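The Small Bin Has Its Moment

Somewhere between the coffee maker and the bread box, a lot of kitchens have picked up a new resident. The countertop compost bin used to be a plastic ice cream tub with a plate on top. Now people talk about theirs the way they talk about a good skillet, and I am one of those people!

My own conversion came in July, when Deolinda Barreto let me follow her around Jarnora, the neighborhood compost yard she started behind an old bottling plant. She had two wheelbarrows and a borrowed key back then. Today 515 households drop off their peels, coffee grounds and limp lettuce there, and the finished compost goes back out to gardens all over the Veloso district.

"People think it starts with the pile," she told me, up to her elbows in something dark and wonderful. "It starts on your counter. If the bin is across the room, you won't walk over with one tea bag."

So her first question to newcomers is where they chop. Put the bin right there, she says, and keep it small enough that you have to empty it often. Any little can with a lid will do.
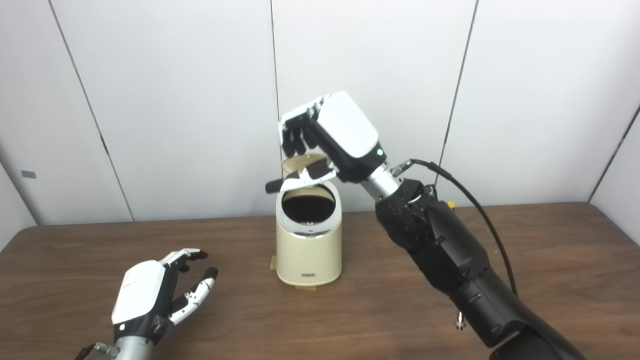

A small cream-colored can on a wooden table, its lid on the way up.

The smell is what everyone worries about, and it's so much easier to manage than I expected. Wet scraps on their own turn sour fast. Wet scraps with a torn-up paper bag or half an egg carton hardly bother anyone. Barreto puts a handful of shredded paper at the bottom before anything else goes in, then another on top of the melon rinds (melon is the worst, she says, with real feeling). In hot weather she keeps fish skins and onion ends in the freezer until drop-off morning.

At the yard, everything is tipped into long wooden bays and covered with leaves saved from the fall. The middle bay was at 51 degrees Celsius when I visited, and she made me hold my hand over it. I could not believe the heat coming off a heap of carrot tops! Steam rolls out of it at six in the morning, and the regulars who come to turn it bring their coffee and stand close.

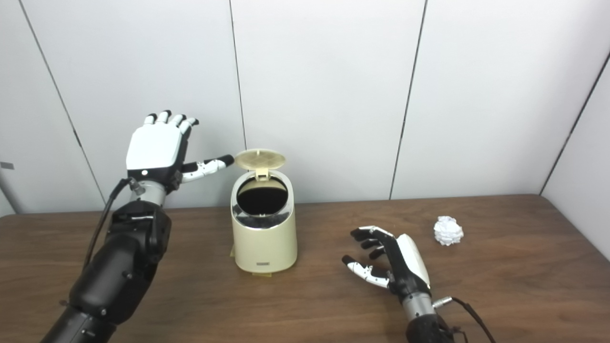
What comes out at the other end is crumbly and nearly black, and it smells like woods after rain. Last season the yard sifted 1272 buckets of it. Some went to the Belero school garden, where the fourth graders grew squash so big they had to be carried in on a wagon, and a good share went under the pear trees on Gasonus Street, which had not fruited properly in years. I ate one of those pears standing on the sidewalk, juice down my wrist, and put the core in my coat pocket to take home to the bin.

Jarnora takes drop-offs from seven until noon. Bring your scraps in anything that closes, and leave the produce stickers at home. Barreto picks them out by hand, and she has a jar of them on the windowsill that she'd be very happy to stop filling.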